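In August I had the chance to visit Zundier, a company in Miststead which collects examples for robots that should learn work in the home. I went there because at my own job we began to talk about such data, and I wanted to see how it is made before we decide anything. The visit was open to 20 people and I got one of the last places.

We use cookies to remember your settings and to count visits. Accept all / Only necessary / Read more

From the station I took bus 107, which stops almost in front of the door. We were received by Feng-yi Yeh, who leads the collection part. She did not show us slides. She gave everybody a paper badge and brought us directly up the stairs to the bedroom, where the work was already going on. 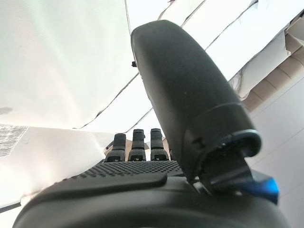 My main interest was the small cameras near the wrists. I had read about them, but I did not understand why a team would want such a close view when there is already a camera on the head. Feng-yi put the wrist view on a big monitor for us. The hand covers a large part of it, and I thought first that this was wasted space. But you can see the thumb very well against the three other fingers, and even the small raised dots on the palm, so the position of the hand is always known. From the head, she said, the fingers often hide exactly the thing they are going to hold.

The task on this day was clothes from the bed into a basket. An operator drives the robot from the next room, and every try from start to end is called an episode. The plan for the task was 305 episodes. After each one, a second person resets the clothes and writes a short note in a program named Clonameo. In this note she marks if the episode is good, if it is usable with a comment, or if it must be thrown away.

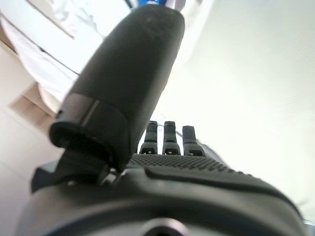

I asked how long an operator can work without a pause. The answer was 30 minutes, then somebody else takes the seat. Feng-yi explained that a tired operator makes hesitating movements, and the model learns the hesitation together with the rest. I liked this answer very much. In our company we discussed only how many hours we can record, and we did not speak about the state of the person who records them.

There was also a long discussion about mistakes. One visitor wanted to know why they keep an episode in which the cloth slips and the operator takes it again. They keep it on purpose, with a mark in the notes, so the model has some examples of how to continue after a problem. What they remove are episodes where the operator stops in the middle and does not know what to do.
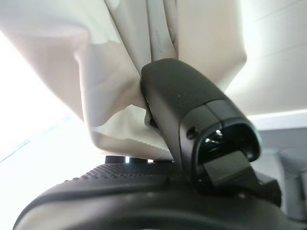 Cloth is the most difficult material they have, according to Feng-yi. A cup has the same shape every time, but a shirt is different after each drop. For this reason the person who resets the clothes gets a printed sheet with instructions: throw, fold one time, turn inside out, put one piece over the other. Before they had this sheet, everybody made the same kind of heap without noticing it, and the model became good only with this heap. 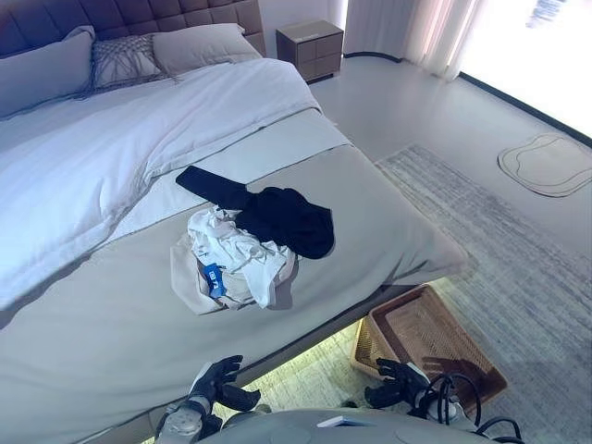

Later we went down to the room where the recordings are checked. The views from the wrists and the head must agree in time, and a script named Gill compares them during the night. If one camera is late, the episode goes to a separate folder and a person looks at it in the morning. I would have liked to stay longer in this room, but the other group was waiting at the door.

A few practical points, if you want to go. Wear soft shoes. Photos are allowed only when the guide says so. There is coffee at the end, and this is the best moment to ask about costs. I asked too late and received only a friendly smile and an e-mail address. I have written to it and will add the answer to this page when it comes.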